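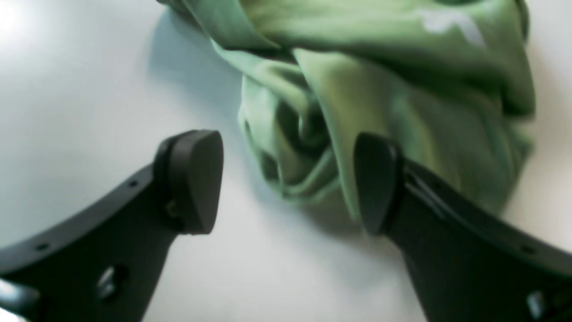 Kiri Goodwin told me over the phone that ironing was something her mother did and she'd gone off the idea entirely, and then spent a good ten minutes describing the pillowcases she still irons.

30 August 2023, by Khrystyna Antoniuk

4.2 What people say about creases

I'd come across this sort of thing before Kiri, but her interview is the one that made me go back through all 16 transcripts and read them again with a different pen. My question on the sheet was plain enough (do you iron?), and most people gave me a plain answer. Then they carried on talking, and the answer fell apart! Of the 12 who told me they never iron, 8 went on to mention something they'd pressed in July. Shirts for funerals came up a lot. So did tablecloths, and one christening gown that had been done with a tea towel over it.

I don't think anyone was fibbing. What I think is going on is that "ironing" means the whole evening of it, with the board out and the basket and the radio, and doing one blouse before work doesn't count. Tanko Sani put this better than I can when he said he doesn't iron, he just "does a collar". I've kept his phrase as a code in the analysis, and it ended up covering more of the material than I'd expected when I drew up the first list.

The other thing I asked about was how crumpled is too crumpled. Cloth left in a heap, with folds tucked under themselves as in Figure 2, was something everybody had a view on, though the views didn't line up with age or job as far as I could tell. Some people would wear a T-shirt straight out of a heap like that and some would hang it in the bathroom while they showered. Two people, in separate interviews, told me green was a forgiving colour and white wasn't, and I've no idea what to do with that, so I'm simply reporting it.

Figure 2. Light green cloth in a crumpled heap on a white tabletop, with a twist of folds in the middle.

Where I did find a pattern was in who would see the crease. Kobe Van den Broek works from home and has stopped bothering below the collarbone (his words), but he presses trousers for his sister's house because she'll notice. Again and again the crease mattered when somebody particular was going to be looking at it. That fits with the section on visitors, and I'll come back to it in 4.3 with the bed linen, where it gets messier.

One caution. I did these interviews in people's kitchens or over the phone, and I turned up to the kitchen ones in an unironed shirt, which may well have made it easier to say "never" to me.

Last updated: same day, 16:12

Related items
4.1 Finding households and asking about the wash
4.3 Bed linen, guests and the spare room
Zlata Holovko: Airing cupboards and who uses them
Notes on the Gretitz washing diaries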